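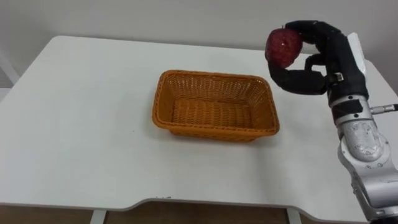
Apple held above an orange basket on a white table

Football / Club / Minutes / Winter meeting

Fixtures | Teams | Minutes | Contact

23 December 2019
Posted by the Club Secretary

Flidstead FC, winter meeting. 19 members present. Minutes of the June meeting approved with one correction: the away game at Planden ended 2-2.

1. Penalty appeal. The league turned down our protest over the Gilau match. The result stands. No further action.

2. Bai Cup. Second leg will be at home. Kickoff moved up an hour on account of the light. 86 tickets sold so far — gate sales to open as usual.

3. Pitch. Near goalmouth to be reseeded after the last home game. Quote accepted, nearly $56 per bag delivered.

4. Under-12 team. Needs a second coach before spring. Notice to go in the clubhouse.

5. Other business. Away shirts still missing from the Planden trip. Members asked to check their bags.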